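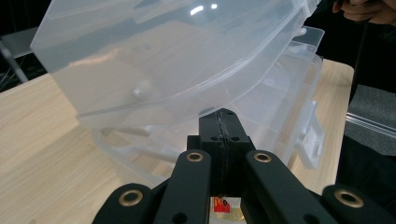
SKUNUM, September 2019 – Pluvier today released the full findings on the gripper fault that stopped its lid-opening trials this summer, along with the repair drawings and every log from the runs that failed. We are thrilled to get this out the door, and we hope other teams can put it to use right away!

The fault showed up during long runs with hinged plastic storage boxes. The hand-held gripper, known in house as Suneck, would open lids without trouble for hours and then close harder than its operator had asked for. In 7 runs it cracked a latch. In one it pinched an operator's fingertip between two of the linkage arms. The operator was not seriously hurt and was back at work the same day, but we stopped all trials that afternoon and kept them stopped until we understood the problem.

Finding it took 10 days. The pivots in the arms were wearing faster than planned, and the added play threw off the reading that tells the tool how far it has closed. The software trusted that reading and kept squeezing. Our inspection schedule called for a pivot check every 3000 cycles, and the wear could begin at about 1000. That schedule was our mistake.

"I loved working on this one, even though I wish we'd caught it sooner," said Dionysis Tsoukalas, who led the review. "You could feel the looseness with your thumb if you knew where to press. Now the tool checks for it at every startup, and if the arms don't line up, it won't close at all."

The fix has three parts: harder pivots, the startup check, and a guard over the gap between the arms. Grippers already out with partners should not be used until all of these are in place. Repair kits are free and ship from our Châu workshop starting in October.

Partners who have noticed stiff, loose or uneven closing are asked to write to the Suneck desk at Pluvier, even if nothing broke. Please include the cycle count and the tool's serial number. Old pivots can go back in the kit's return bag, and we would love to have them for the next round of wear tests.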